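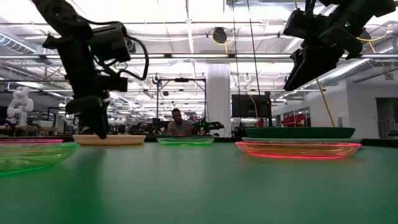
Filed under: Gear Talk > Mats, Bags & Flooring

We use cookies to remember your settings and keep you logged in to the archive. By continuing to browse you accept this.

Subject: Re: [matroom] Hanging bag vs. freestanding for a low ceiling
Date: 29/08/2022

> We've got the new room in Drerkdale from December and the ceiling is
> 80 inches to the joists. I want a proper heavy bag for the Thursday
> kickboxing group but I'm being told to get a freestanding one. The
> Toradus has decent reviews. Has anyone on the list used one with
> adults who hit hard? Also does it really need all that sand?

Yes, it needs all that sand. I filled ours with water the first time, as the leaflet cheerfully allows, and by the end of the evening it had toured most of the room and was making for the parking lot. Sand cured about half of that. The rest we fixed by standing it on an offcut of old judo mat, rough side down.

We've had a Toradus for 18 months. Teenagers and beginners love it. Your bigger people will find that a round kick at thigh height just moves the base, and a good push kick lays the whole thing down like a drunk uncle. Fine for hands, fine for light combinations, poor for anybody who wants to lean on it and work knees.

At 80 inches I'd still think about hanging one. The Saarela short bag is stubby and ugly and looks like something you'd keep grain in, but with the chain swapped for 2 short straps it clears the floor nicely. Get somebody who knows joists to look at the joists first. Ours were described by the landlord as "solid" – a word he also used for the stairs.

Skip the Fatport wall bracket. It's well made, but it hums through the wall on every punch and the dance class next door wrote us a letter.

Price for the Saarela with straps, bolts and a man to drill was less than we paid for the Toradus plus sand plus the new mop. I can dig out the receipt if you want it.

> Also what are people using for gloves cupboard smell

Moving the cupboard.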